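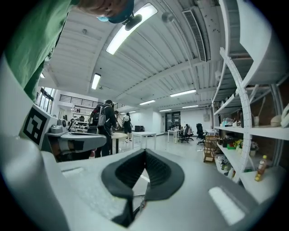
I did the bench check for our Skendora team before open build time, and I'm typing it up while I still remember which comment goes with which box. Going by the club sheet (the January one, with my scribbles turned into real sentences), we're good to run with two things to fix. The finger pad is the black V-shaped one, and I went over the textured inner faces pretty closely, so that section got the most ink!

**Bench check, 13 Sep 2020**

**Gripper**

- [x] Finger pad seated, no play when I wiggle it
- [x] Pad texture OK. A little shiny down in the notch but I'd leave it until after the Juladholm meet
- [x] Body, no cracks
- [ ] Screws snug. One on the underside keeps backing out, so please use the threadlocker this time, not tape (I know who you are)

**Marker panel**

- [x] Square marker flat and clean
- [x] Panel stands upright and doesn't rock
- [x] Spare printout in binder, page 17

**Arm**

- [x] E-stop tested 2 times, stopped both times
- [x] Knobs turn freely
- [ ] Cable tied back. The Zovano cable is too short to reach the clip, and I've asked for a longer one, but until it gets here keep the arm on slow

**People and room**

- [x] Masks on for everybody at the bench
- [x] Backpacks off before you work near the arm. Straps catch on everything, ask me how I found out
- [x] Path to the doors clear
- [x] Bottles on the shelves capped, labels facing out

Battery log says 209 cycles on pack 8, and I'd like to retire it before we run the Kulkarni course again. If you swap it, write the new pack number on the sheet and initial next to it. I'll recheck the screw and the cable before the next practice.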